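Does Picking the Right Demonstrations Help? A Second Look at Clustomier on a Kitchen Task

Project report, 28th March

Training a robot arm by copying people is slow because somebody has to produce the examples. Clustomier is a method that promises to make this cheaper. You give it a big pile of recorded demonstrations, it sorts them into groups that look alike, and it hands back a small set that is supposed to teach the robot as well as the full pile would. I spent a semester trying to find out if that is true for one job in the Clastex simulated kitchen, which is taking a slice of cake out of the refrigerator and putting it on the island. My short answer is that the small set does work fairly well, and that I don't think Clustomier deserves most of the credit. 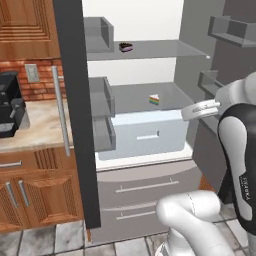 Tamsin Ockerby
Final-year project student, Dodberg

1. What was claimed

The write-up that comes with Clustomier says that a selected set "matches full-data training" on household pick-and-place. I had three problems with this before I ran anything. The comparison is with the full pile and never with a random set of the same size. The results come from one training run each. And the tasks were all done on a bare tabletop, where an arm can come at an object from almost any side.

A refrigerator is a harder place to work. There are shelves over and under the thing you want, and the open door takes away some of the room to move. If the choice of demonstrations matters anywhere, I figured it should matter there.

2. Setup

Everything ran in simulation. The arm is the Franka model that comes with Clastex, with the standard two-finger gripper. I didn't change the kitchen. Each trial starts with the refrigerator already open, so opening it is not part of the task, and the cake slice has to end up upright on the island countertop. There can be a second dessert in the refrigerator, and taking the wrong one counts as a failure.

The pool has 3,050 demonstrations, all made by people steering the simulated arm. I did not record any of them myself. They come from the Kettunen collection, which our department has had a copy of since October. I used them as they were, apart from throwing away files that would not load.

From this pool I made three training sets:

Full: the whole pool.
Clustomier: 400 demonstrations picked by the method, default settings.
Random: 400 demonstrations picked by shuffling the list and taking the top.

The same network was trained on each set, with the same settings and the same stopping rule. I repeated every training run with five different seeds. The random set was also drawn again for each seed, so it had five chances to be lucky or unlucky. In all, 846 test trials went into the comparison. That is fewer than I wanted, and the number is uneven because some trials crashed the physics engine and I dropped those from every set.

3. How success was scored

This turned out to be a bigger question than I expected. Clastex has a built-in check which says a trial is a success if the object's center is within the outline of the island and the gripper has opened. In my first week I watched a lot of replays and saw the check pass trials I would never have passed. It gave full marks to a slice lying on its side. It gave full marks to a slice that had been let go too high and was still falling at the moment the check ran.

I wrote a stricter version. The slice must be upright, at rest, and not touching the gripper. Other things on the island must be where they were at the start, give or take a small margin. Anyone can argue with my margin, and I would argue with it too. The two checks are reported next to each other in the appendix so that a reader can pick.

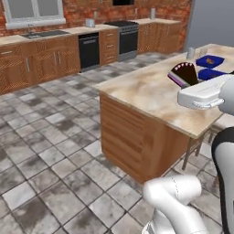 With the built-in check, all three sets look good and they look about the same. If I had stopped there I would have written that Clustomier matches full-data training, just like the original. With the stricter check, the full pool moves clearly ahead, and Clustomier and random sit together behind it. Clustomier beat random on three seeds and lost on two. I would not bet anything on a result like that.

4. Where the trials went wrong

I sorted the failures by hand into the reach, the grasp, the trip across the kitchen and the release. I did this knowing which set each trial came from, which was a mistake. A blind sort would have been easy to set up and I only thought of it after I was most of the way through.

Most failures in the two small sets were at the release. The arm reached the island and then let go early, or pushed the slice over on the way out. The full pool had fewer of these. My guess is that demonstrations with a slow, careful release are uncommon, and that neither way of picking 400 keeps enough of them. Clustomier groups demonstrations by the overall path of the gripper — the last few centimeters hardly count in that measure. So two recordings that look the same to the method can end very differently.

I tested this guess once, by giving the end of the path more weight. Failures at the release went down on the one seed I tried. Please do not quote that as a finding. It was one seed, run at the end of the project, and I picked the weight by trying a few values until one looked good.

Wrong-dessert failures were rare in all three sets and I can't say anything useful about them.

5. What I can and can't say

For this task, in this kitchen, I found no good sign that Clustomier picks better than a shuffle. I did find that 400 demonstrations get you a long way, however they are picked, and I suspect that is what the original results were showing. A random set of the same size would have settled it and would have cost very little to run.

There are limits to all of this. I used the default settings, and somebody who knows the method well may get more out of it. One task is a small base. The pool was recorded by people who had practiced, and a messier pool might give a clustering method more bad examples to weed out. I also have no results from a real arm. The simulated cake is a stiff object that does not crumble or smear, and I would expect any real slice to punish a rough grasp much harder than Clastex does.

If the project is continued, I would start with the scoring. The choice of check moved my results more than the choice of training set did — and the built-in check is what most of the reports I read for this project relied on. I would then run the blind failure sort, and try the end-of-path weighting again with the weight fixed in advance.

The training lists, the stricter check and the failure notes are in the project folder, along with the replays for every trial I counted.

Related reports

Clastex built-in checks: a list of known false passes
Setting up the Kettunen collection on department machines
Drawer opening with small training sets
Reading notes on Clustomier
Dodberg student projects: guide to writing up results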